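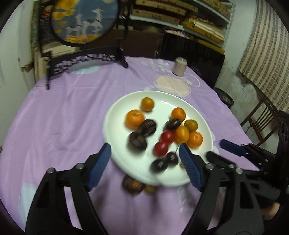

Resmont, arts de la table
Galerie : plats de service, série d'octobre

La série regroupe les plats de grand format du catalogue Resmont, présentés garnis. Les pièces vides figurent dans la galerie technique, avec les cotes complètes et les vues de dessous. Les garnitures sont composées de produits frais non vernis, sans support caché sous les fruits.

Plat ovale blanc, garniture agrumes et fruits à coque
Grand axe : 426 mm. Petit axe : 321 mm. Masse du plat garni : presque 3 090 g. Petites oranges et mandarines, fruits à coque brun foncé, tomates cerises, cerises rouge sombre laissées sur leur queue. Nappe lavande Güneş sur table ronde.

Notes de montage
Les agrumes se posent en premier, les plus gros calibres d'abord. Les fruits à coque viennent dans les creux et servent de cales. Les tomates cerises et les cerises se placent en dernier ; elles marquent vite sous le poids des mandarines. Éviter de garnir jusqu'au rebord : un plat ovale se prend par les bords et la charge se déplace dès qu'il s'incline.

Conservation
Montage possible la veille, sans les cerises, dans un local à 15 °C. Ne pas filmer. Essuyer les agrumes au chiffon sec avant la pose, l'humidité résiduelle laissant des auréoles sur l'émail.

Entretien
Lave-vaisselle admis, panier inférieur, programme court. Pas d'éponge abrasive sur le rebord. Les traces de jus d'agrumes partent à l'eau tiède. Pour la nappe, lavage à 40 °C et repassage sur l'envers ; les taches de cerise se traitent avant lavage, à l'eau froide.

Disponibilité
Le plat est vendu à l'unité ou par lot de deux, en carton renforcé Stestik. La nappe se commande séparément, dans le diamètre de la table augmenté de la retombée souhaitée. Le coloris lavande peut varier légèrement d'un bain de teinture à l'autre : pour plusieurs tables, passer une commande unique.

Distribution : Dudach. Reproduction des vues autorisée pour les revendeurs, mention « Resmont » obligatoire.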